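Plaster Cracks: Which Ones to Fill and Which to Leave Alone

Most old plaster walls have cracks, and most of the cracks are harmless. The house on Hunt Street was built with lath and plaster in every room, and after two winters of patching it I have settled on a routine that holds up. None of it needs special skill. It does need drying time, so don't start on the day before company comes.

Sorting the cracks first

Walk the room with a pencil and a flashlight held flat to the wall. The low light shows ridges you will miss from straight on. Mark each crack lightly at both ends and write the month next to it. Come back in March, or whenever the heat has been off for a few weeks, and see which ones have grown past the pencil.

Hairline cracks that stay inside their marks can be filled or painted over. A crack that runs diagonally from the corner of a door or window usually comes from movement in the framing, and plain filler will split there again within a season. Those need tape. A crack wide enough to take the edge of a coin, or one where one side stands higher than the other, should be looked at by somebody who knows foundations before you spend a Saturday's worth of effort on it.

Press on both sides of every crack with the flat of your hand. If the plaster gives, it has let go of the lath, and it has to be fastened back before anything else is done.

Reattaching loose plaster

Use plaster washers and drywall screws. The washers are thin metal disks with holes, sold in bags at any decent hardware store. Set one every few inches along both sides of the crack, a couple of inches back from the edge, and tighten slowly until the plaster stops moving. Stop there. Another half turn will punch the disk through the surface and you will have a hole to fix along with the crack.

If you hit lath with every screw, good. If a screw spins, back it out and move it an inch up or down.

Opening the crack

Filler smeared over a closed crack has nothing to hold it. Drag the corner of a five-in-one tool or an old can opener down the length of the crack so that it becomes a shallow V. Vacuum out the dust with the brush attachment. Then wet the groove with a small brush and clean water. Dry plaster pulls the moisture out of the compound too fast, and the patch shrinks away from the sides.

In a house painted before 1978, test for lead before scraping or sanding. If the test is positive, get proper advice on containment and keep children out of the room.

Filling

For anything deeper than a hairline I use setting-type compound, the powder you mix with water. The premixed stuff in the bucket is fine for the last coat but it shrinks in a deep groove. Mix a small amount, only what you can use in fifteen minutes, and clean the pan before you mix again. Old bits left in the pan make the new batch set early.

Press the first coat in with a four-inch knife, going across the crack. Then scrape it level, going along the crack. Let it harden. For cracks that move, lay fiberglass mesh tape over the first coat and cover it with two thin coats, each a little wider than the last. A ten-inch knife makes the final coat much easier to feather.

Bradley Ashworth, who did the plaster in the stairwell here before I owned the place, left a note on the basement shelf with his mix written on it: powder into water, never water into powder. I have tried it both ways. His way has fewer lumps.

Sand with 150 grit on a pole, lightly. A damp sponge works too and keeps the dust down, though it takes longer and leaves the edges softer.

What it cost

My total for the front room was $182, and more than half of that went to primer and paint. The compound, tape and washers were the cheap part. A quote to skim the same walls came to $623 before painting, which is fair if your walls are bad all over. Mine weren't.

Priming and painting

Patches soak up paint differently from the wall around them. Skip the primer and every patch will show as a dull stripe when the sun comes in sideways. Prime the patches, let them dry, then prime the whole wall if you are changing color.

Flat paint hides the most. Eggshell is easier to wipe down and still forgiving. Anything shinier will point out each spot where your knife wobbled. Use a roller over the patches, even small ones, so the texture matches the rest of the wall.
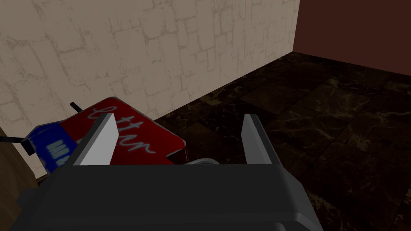
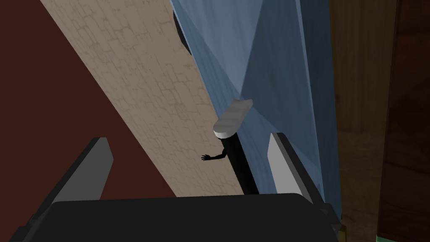
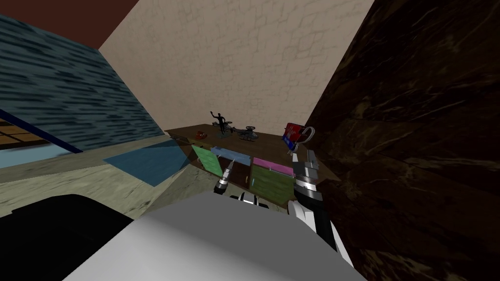
Color matters more than people expect when a wall has a lot of fine cracks and you plan to leave them. Dark, even colors make the filled lines stand out as soon as one of them reopens. A warm off-white or light beige is kinder. The beige wall behind the low wooden cabinet in the last picture has thin, faint crack lines all over it, and against a pale cream like that they read as pattern. I would leave a wall in that style alone if the plaster felt solid under the hand, and put the effort into the corners. Low furniture leaves most of the wall showing, so if there is one bad stretch you don't feel like fixing this year, a tall bookcase covers it better.

Keeping cracks from coming back

Big swings in humidity do most of the damage. A cheap humidity gauge in the worst room will tell you whether the air drops too low in January. Run a humidifier a little through the cold months, and run a dehumidifier in the basement in summer. Don't hang heavy shelves from plaster alone. Find the studs, and drill a pilot hole before every screw. A nail driven straight into old plaster can start a new crack. Put a strip of masking tape over the spot before drilling and the surface chips less.

Check gutters above any wall that cracks and stains in the same place. Brown edges around a crack mean water, and filler won't help until the leak is found. Once it is fixed, give the wall several weeks to dry, then seal the stain with a shellac-based primer. Ordinary latex primer lets the brown bleed back through.

Save a jar of the wall paint with the room and month written on the lid.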